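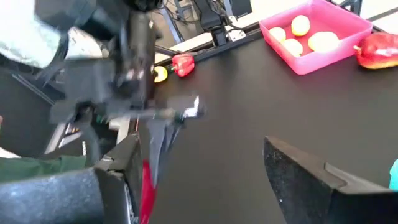 Home | Arms | Grippers | Spares | Support

Galtov G4 finger pad kit

Replacement pads and plates for the Galtov two-finger gripper, sold by Rurkeo. One kit does both fingers of one gripper. On a two-arm table cell, order two.

Change the pads when the texture is worn smooth or a corner lifts from the plate. In our shop cell, which sorts produce, a set lasts some 51 days.

Fitting

Park the arm and switch off power at the controller. Open the fingers fully by hand. Take out the two screws behind each plate, slide the old plate forward and wipe the seat with a dry cloth. Push the new plate in until it stops and put the screws back finger-tight, then a quarter turn more — the threads are soft.

Run the open/close routine 37 times with nothing in the grip, then check the screws again. If your gripper has a wrist camera, redo the finger offset before picking anything.

Part no. 63-P. Ships with screws. Does not fit the Minami wrist without the adapter plate.

Comments (3)

Janaka Uddin: Do these fit the older Prakden mount?

Rurkeo Support: Yes, same screw spacing. Use the short screws.

Purificación Zabala: Left finger closed a bit late after the swap. Redid the offset and it's fine now.

Contact us | © Rurkeo | Back to top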